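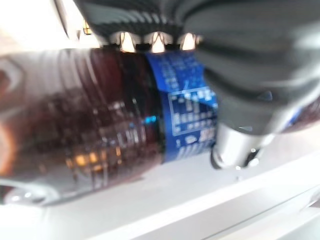
Kidow announce second album and a May tour

Kidow have confirmed that their second album, Brudutum, will come out in May on the Wakico label. The four-piece shared the news with their mailing list at 9am, along with a link to the first single, "Slow Harbour", which is on all the usual streaming services now.

The record has 11 songs and runs to just under 40 minutes. It was recorded over the winter in a rented house near the coast, with the band producing it themselves for the first time. Singer and guitarist Tarmo Pärn said in the message to fans that they had started with 30 demos and spent most of the autumn throwing them out.

"The first album was done in a studio where you could hear the clock," he wrote. "This time we could play a song for a whole afternoon and then decide we didn't like it. We did that a lot."

"Slow Harbour" is a fair guide to what has changed. The drums are further forward than they were on the debut and there is a lot more piano. The guitars don't come in properly until the second chorus. Pärn's voice is also lower in the mix, which may annoy people who liked the early singles, although the tune is one of their best.
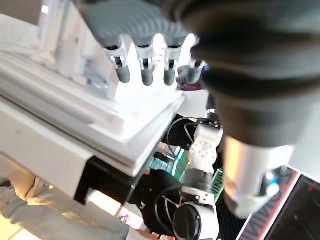 The closing track, "Ferry Money", will be familiar to anyone who saw the band last summer. They played it as an encore at most of those shows, usually with the support act joining in on the last verse. The album version is slower and has a brass part written by the band's bass player. An early live recording was given away as a download, but that link has since been taken down.

Support on every date of the new tour comes from Baidoo, who put out an EP on the same label last year. Baidoo play as a duo on stage, with one keyboard and a drum machine, and their set lasts 30 minutes. They will also be selling a tour-only cassette with 2 new songs on it.

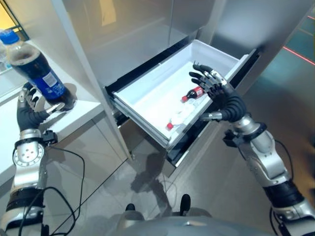
Cola on the worktop and the fridge drawer open.

The tour takes in small and medium-sized venues, and the band say they have tried to keep tickets at the same price as last time. There are no seated shows. Under-16s will need to come with an adult, and some venues have their own rules on bags, so check before you travel. Doors are at 7pm throughout, with Baidoo on at 7.45pm and Kidow at 8.45pm.

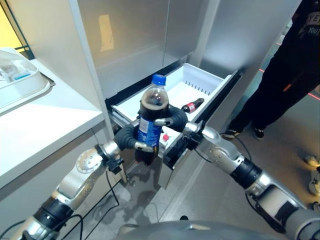
Tickets and formats

Mailing list members can buy tickets a day ahead of the general sale, using the code in the band's email. The limit is four per person. If you signed up with an old address and haven't had the message, the label can change it for you, but allow a couple of days for a reply.

Brudutum will be released on vinyl, CD and download. There is a numbered first pressing of 864 copies on green vinyl, sold only through the Wakico shop, with a lyric booklet and a print of the sleeve. Black vinyl will be in record shops from the day of release. The CD has one extra track, a cover the band have not named yet.

Pre-orders are open now. Anything ordered together with the green vinyl will be held back and sent in the same parcel, so order the single separately if you want it sooner.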